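Budgeting for a two-arm setup that plugs in network cables — what am I forgetting?

Posted in Small Shop Automation
January 11, 2025

patchpanel_pat

Hi all, long-time reader, first post. I run the test bench at a small company called Callska. We refurbish network switches, and every single one gets cables plugged in, tested, and unplugged again. Last July we did 288 units in one month and my thumbs have never forgiven me.

My boss finally said I could put together a budget for a pair of robot arms to do the plugging. I have a quote from Sollura for the arms and grippers on a lease, and a separate quote from Karpenko for fingertips, mounts and cabling that comes to $3,191. I have no idea if that second number is normal or silly. It's a lot of money for what looks like bits and pieces!

Pictures of the kind of job I mean are below. We only need to handle ordinary Ethernet cables, one port at a time, nothing fancy.
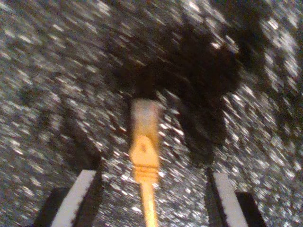
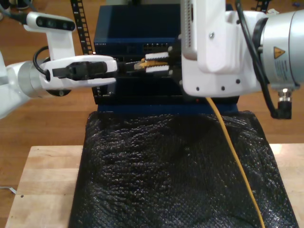 Yellow Ethernet cable and gripper fingers, both pictures. The switch is in the second one.

So my questions, I guess: do I need two arms or could I get away with one? Is it dumb to spend that much on accessories? And what did you forget to put in your own budget that came back to bite you? I have to hand this in before the end of the month and I only get one shot at it this year.

crimpandcry

We went through this two years ago with RJ45 plugs, so I'll tell you what hurt.

The accessories quote doesn't shock me. We spent more than that in the end because we bought cheap first and then bought again. Fingertips wear out, and the ones that grip a plug nicely are not always the ones that grip a cord nicely. Ask Karpenko to split the quote into lines. If the fingertips are priced per pair, find out what a box of 20 costs and put that in as a yearly item, separate from the startup money. Bosses are much happier signing off on something they already saw coming.

One arm or two depends on your switches. If the box is heavy and bolted down, one arm can do it. Ours were light and slid backward every time we pushed a plug in, so we started with one arm, added a second to steady things, and paid for delivery and setup twice. I'd price both versions and show them side by side.

Things I left out of my budget:

Spare cables. The little locking tab on the plug snaps off if you come in crooked, and you will come in crooked for weeks. We went through 11 cables in the first few days.

A proper way to hold the switch still. Ours was a homemade shelf for ages and I wish I'd asked for a small rack on day one.

My own time. I wrote down zero hours for setup, and then I was on it every afternoon for two months — my regular work piled up and that was the part my manager was mad about.

Also, ask whether you can rent for a month before you sign the lease. Some sellers will knock the rental off the price if you go ahead.

flidgatefan

just get the Flidgate kit, it comes with everything. no idea about the price now but it was fine when we got ours

benchmonkey_ohio

I'd check the Flidgate kit carefully before going that way. The one we looked at came with a single camera and no spare fingertips, so "everything" may depend on which kit you get.

I agree with most of what crimpandcry said, but I'd move one thing to the top of the list, and that's the support plan. See what Sollura charges after the first year and how long a repair takes. If an arm goes back for three weeks, are you plugging cables by hand again? We keep a bit of overtime money in the budget for that.

And for the one-arm question, take your lightest switch, put it on the bench, and push a plug in with one hand while the other hand stays in your pocket. If the box moves, you need a second arm or a clamp, and a clamp is a whole lot cheaper.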